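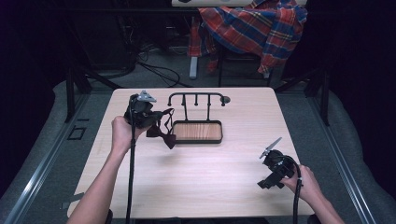 Ruba Qudah was elected to the Demomgate regional assembly in March, after three attempts. She now sits on its foreign relations group, which looks after links with other regional assemblies, and spends much of her week answering letters from abroad.

"People think it is all travel," she said. "I have been on one trip. The rest is post."

Qudah, 29, is the youngest of the six members in the group. Her first task was to revive an agreement with the assembly in Pratmont, signed years ago and hardly used. It allows members and staff to spend time in each other's offices.

"We had the paper but no money behind it," she said. "I asked for enough to send three clerks. We got it on the second vote."

The clerks left on 27/08/2019 and will study how Pratmont handles public petitions. In Demomgate a petition needs 300 signatures before members have to discuss it. Qudah wants the number lowered for small districts such as Drilbridge, where she grew up.

"In Drilbridge you would have to knock on nearly every door," she said.

Not all her colleagues agree. The Bataineh district members voted against the spending and have asked for a written report when the clerks return. Qudah said she had no quarrel with that.

"They should ask. I would have asked too."

She has not decided whether to stand again. Her next meeting with the Pratmont delegation will be held by telephone.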